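Looking after a wooden table in a shared workroom

Last revised 14 May 2019

A wooden top that carries tea, flowers and small frames all day wears in predictable places: under the vase, along the near edge, and wherever the cups are put down. The notes below are for oiled tops. Lacquered tops need only the first section.

Daily cleaning

Clear the top completely before wiping. Use a cotton cloth wrung out in lukewarm water with five drops of washing-up liquid to the bowl. Wipe along the grain, then dry with a second cloth in the same direction. Frames left lying flat should be lifted, not pushed, as grit trapped underneath will scratch.

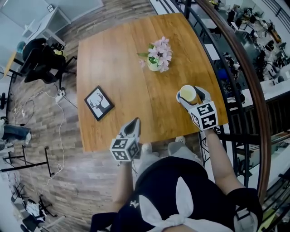
Scouring pads and cream cleaners take the oil off faster than the dirt. Glass spray leaves a dull patch which has to be sanded out.

Cups and vases

Heat and moisture together cause white rings. A paper cup of tea is light and tips easily, so stand it on a saucer or small base and keep it well in from the edge. Refill vases at the sink, dry the foot, and fix a felt disc under it. The Skukard discs (part no. 2935) are thin enough not to make a narrow vase rock. Trim lily stems under water and pick off the anthers when the buds open. Pollen on bare oil should be lifted with adhesive tape, never rubbed.

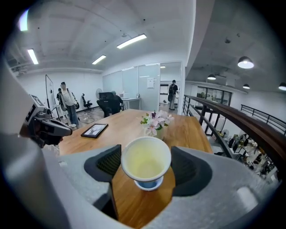
Removing a white ring

1. Leave the mark to dry for a day.
2. Rub lightly along the grain with a 320 grit pad.
3. Wipe off the dust with a dry cloth.
4. Apply Gulov table oil thinly, leave for 13 minutes, and wipe off all the surplus.
5. Keep the table out of use overnight. Spread oily cloths flat outdoors to dry before binning them; crumpled cloths can catch fire.

Cables and floor

Run extension leads along the wall or up a table leg, with the slack taken up in a cable tidy. A Voltine under-table tray takes a six-way block. Mop plank flooring with a barely damp head and keep water away from sockets. In February, when the heating is on, check the humidity as well, as tops may cup if the air gets too dry.
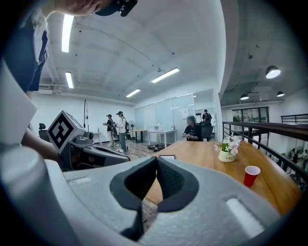
Danuta Pawlak writes that thirteen minutes is too short for oak in a cold room, and that she allows twenty before wiping off. She also found that a ring older than a few weeks needed two passes with the pad.

Twenty is acceptable below 15 degrees, provided the oil has not turned tacky. If it has, wet a cloth with fresh oil, rub the tacky area until it loosens, and wipe dry at once.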